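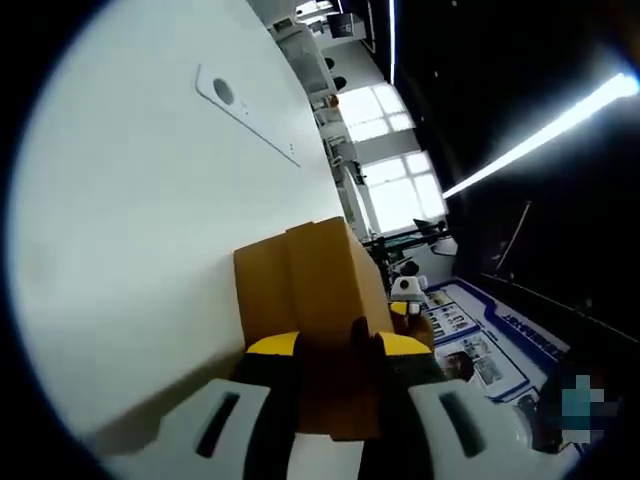

Trotlow packing bench notebook, April

Start 7.40. Rogelio Cabrera on the bench with me till dinner, then on his own while I was in the Danine meeting.

Carried on with cartons. Small brown ones only, the 200 mm size, because those are what the Polura line will be asked to take first. Rule for the day is the same as before: two fingers on the lower sides, squeeze until the board just starts to give, then back off a touch. Rogelio squeezes less than I do. We need to settle on one way or the handling notes will say two different things.

Pads. Yellow faces are fine on clean board. On a carton with tape run down the side the grip is worse and you end up pressing harder to make up for it. Wrote this down last time too and it hasn't been dealt with. Asked for a sheet of the softer material from Manalo. No answer yet.

Job 917 is the trial batch. Ran it by hand in the morning and left the afternoon for the slow run. Got through the slow run with 4 cartons put aside, all for crushed corners. Two of those were crushed when they came out of the stack, so I'm not counting them against the grip. The other two I am.

Talked to the packers at break, and I want it written down while I remember.

They aren't much bothered about the lifting going. Most of them would be glad to see the back of it, wrists especially. What they asked about was the checking. At the moment whoever picks up the carton also feels whether it's short. You know by the weight before you've looked. If the machine picks and a person only sees the carton once it's on the pallet, that check has gone, and the first anyone hears of it is from the customer. I said there would be a scale. They said a scale doesn't know a loose lid. Fair point, and I've put it on the list for Danine.

Second thing was pace. On the hand bench you speed up and slow down across the shift and it evens out. Feeding a machine you can't. Someone asked who gets to stop it. The plan says the line lead. I think it should be anyone stood next to it, and Rogelio thinks so too. Raised it in the meeting. It has gone down as "to be agreed", so chase.

Third was the rota. Polura needs 2 people at the feed end where we have more than that now. The rest are meant to move to returns and repairs. Returns is a decent job but it pays on the day rate with no evening money, and two of the evening people told me straight they couldn't afford it. That's not for this notebook to sort out, but the trial report ought to mention it and the draft doesn't.

Rogelio's note, copied from his sheet: "Easier if the carton is square to you before you close. If it's twisted, let go and start again, don't drag it round." Agreed. That goes in the handling notes in his words.

To do:
Agree on squeeze with Rogelio, write it up once.
Chase Manalo about pad material.
Taped cartons as their own batch, keep them out of 917.
Ask Danine about loose lids.
Stop button, who and where.
Add pay question to the report, send the draft round the packers before it goes upstairs.

Packed up 4.15. Job 917 paperwork is in the tray, not signed yet.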